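Living with the speckled counter

Posted November 26, 2018

We have had the new counter in since April, and enough people have asked me about it that I am going to put it all in one place.

The old one was plain white. It had been in the house longer than we had, and by the end it had a burn next to the stove, a swollen seam and a yellow stain in the corner where the coffee maker stood. I cleaned that stain with everything sold for cleaning stains. It got lighter, then it came back. When the seam started to lift I gave up and called Joana Caldeira, who had done my sister's bathroom.

Joana works out of Simões, the kitchen shop on the road to the garden center. I had in mind another white one. She put a stack of samples on the table and told me to leave them out for a week, move them from one end of the kitchen to the other, and not decide in the shop. I thought a week was a bit much, but I did it.

There were two I liked. One was called Skanton, a dark gray with very little pattern. It looked good by the window and like a wet road everywhere else. The other was Skesico, a pale one with flecks all through it. My first thought was that it looked like the hallway of my elementary school. By the fourth day I had stopped thinking that, and I noticed I had been leaving my toast on it and not on the Skanton.

The price was $533 for the piece along the wall, cut, and another $35 to have the old one hauled away. I had put aside $400, so the new faucet waited until summer. The fitting took a morning. They brought it in through the back door, which meant taking the screen door off its hinges, and I was the one who put the screen door back on. It still sticks.

What I want to write about is what it is like to have it, as that was the thing I couldn't find out beforehand. The shop can tell you the price and the thickness. I wanted to know about crumbs.

So, crumbs. You can't see them. On the white counter I saw every one and wiped it up. On this one a bread crumb looks like one of the tan flecks and ground pepper looks like one of the gray ones, and I find them with my forearm when I lean over to read the paper. My mother-in-law, Idalina Morais, thinks this is a serious fault. She wipes it down when she comes in and again before she leaves. I have gone over to wiping the whole thing twice a day whether it looks like it needs it or not, and it's probably cleaner than the old one ever was.

The color also moves around more than I expected. I thought I had bought an off-white counter. Some of it is closer to gray and some of it is closer to cream, and it depends a lot on where you stand and what is between you and the light. Anything in the peach or orange family shows up more where the base looks warm. I had bought gray dish towels to go with it and they looked cold, so those went to the garage and I now have tan ones.
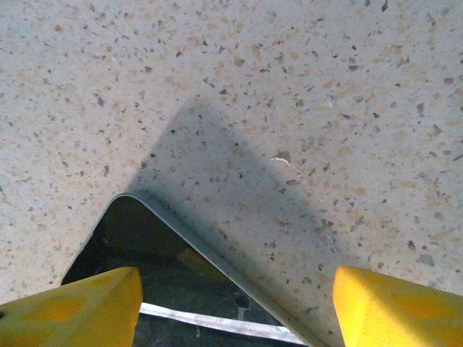
The flecks up close, with a shadow over the middle. There is a small whitish mark toward the upper right of the shadow.

Marks like that one are my other subject. With a pattern this busy I often can't tell by looking whether something is a chip, a scratch or a bit of something lying on top. I run a fingernail over it. If it moves, it was a crumb or a piece of eggshell or whatever. If it doesn't move, I wet a cloth, lay it over the spot while I do the dishes, and try again. Most things come off at that point. I don't use a knife or a scouring pad, and I would say the same to anyone who has just had one put in.

For everyday cleaning I use warm water with a little dish soap, then a second cloth with only water, then a dry one. The dry one matters more than I thought it would. The finish is fairly matte, and if you let soap dry on it you get a film that you see only when you bend down. I didn't bend down for the first two months. When I did, there were arcs all the way along from my wiping.

I bought a bottle of Orkska surface spray because it was on the shelf next to the dish soap. It smelled like pears and left the same film, so it now lives under the sink with the other things I bought once.

A few other notes, in no order:

Turmeric wipes off if you get to it right away. I have not tested what happens if you don't.

Rolling out dough on it is fine, but flour is harder to get up than it was on the white. I put down a mat now.

I lost an earring back on it for most of a day. It was next to the toaster.

Hot pans go on a trivet. Joana told me this several times and I have kept to it, mostly due to the burn on the old one, which was mine.

The edge is where I am most careful. Dragging the stand mixer out from the wall is how I wore through the last one, so the mixer has a folded towel under it and I pull the towel.

Would I choose it again? I think so. Idalina would have had the Skanton, and she has a point about the crumbs. But I had the dark sample on the table for that same week, and every glass I put down on it left a ring – this one hides rings completely. With two kids pouring their own juice, I'll take that and do the extra wiping.

The faucet did get replaced in the end. It drips a little if you don't push the handle all the way to the right. Joana is coming by after the holidays to look at it, and I'm going to ask her about the screen door while she's here.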